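Comparing two grippers on a bin-picking task

A bin with sloped walls is a harder test for a gripper than a flat table. The parts slide to the middle, end up across one another, and the walls get in the way of the wrist. If you are choosing between two grippers, run both in the bin before you look at anything else. The procedure below is the one we use for the Hernska and the Nirnska, and it will work for any pair that bolts to the same flange.

What you need

The arm, both grippers, a bin clamped to the table, a small set of parts in two colours, and a spreadsheet. Set aside a full day. Changing the gripper and redoing the tool calibration takes most of the morning if you haven't done it before.

Step 1. Fix the bin

Clamp the bin to the table or to a board that is itself fixed. Push on each wall with your hand. If the bin moves at all, tighten up and push again. A bin that creeps a few millimetres over the day will favour whichever gripper goes first, and you won't see it in the numbers.

Once it is clamped, teach the four corners of the floor and save them as a separate base frame. Write the frame number on the first line of the spreadsheet.

Step 2. Choose the parts

Use long, flat sticks. They are cheap to replace and they show up differences in finger width that cubes don't. We use three red and three green. Two colours let you call the target by colour and position ("red, diagonal") when you are logging by hand.

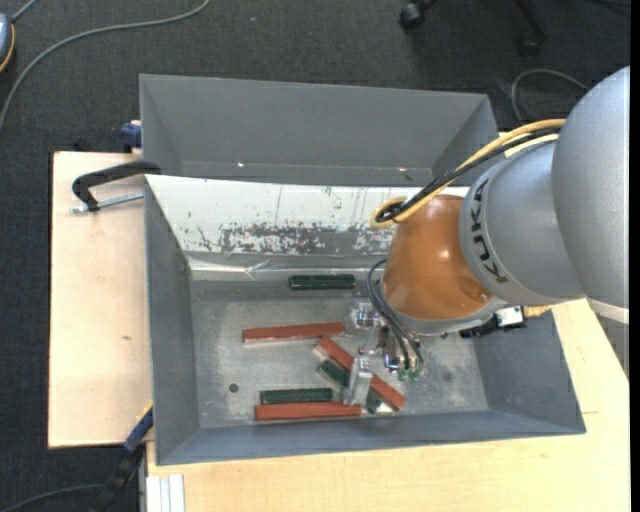

Page last changed: June, by Sarla Kashyap

Lower the gripper over a stick that has a neighbour alongside it, as with the diagonal red and green pair, and stop before the fingers reach the floor. Check the clearance on both sides. Then jog to a stick lying near the back and do the same. Watch the wrist and anything mounted on the arm as you go, particularly on the side nearest the wall. Check the cables as well. A loop that is fine in the middle of the bin can catch on the rim when the wrist turns.

Step 3. Set the limits

Set the speed override low for the first run and keep the same value for both grippers. Set the lowest height from the floor of the bin, measured at the fingertips. Do this again after the swap, as the Nirnska fingers are a different length.

Step 4. Run the picks

Do 100 attempts with each gripper. Tip the sticks in from a tub before each round and leave them where they land. Don't straighten them. Log each attempt as one of the following:

Clean: one stick lifted and held to the drop point.
Double: two sticks lifted.
Slip: gripped, then lost.
Wall: stopped by contact or by the height limit.

If the arm faults, log it as Wall, clear the fault and carry on with the next attempt.

Step 5. Compare

Total each column. Look at Wall and Double first. Slip can often be fixed with new finger pads, but a gripper body that is too wide will stay too wide.

Questions about the log sheet go to Omprakash Katiyar. The pad drawings are in the Joshi folder, part 172.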